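Ticket 3158: arm stops over the bin, bin-picking project
Opened by Efraín Paucar, status: open

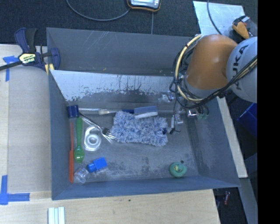 KUKA arm down in the gray bin, brush and duster in the middle of the floor.

Hi Rosário! So the arm keeps quitting on us with a joint limit warning, always when it goes for stuff near the left wall (the red-orange tool is the worst). Middle of the bin is fine. I slowed it down, restarted the controller and set the timeout to 500 ms, and we still got 3 stops in 7 tries.

Thịnh thinks the approach angle is too steep that close to the wall, and I kinda agree. Could you send me the old Lullier config so I can compare? I'm in the lab till 7 tonight and we'd love this sorted before the May demo!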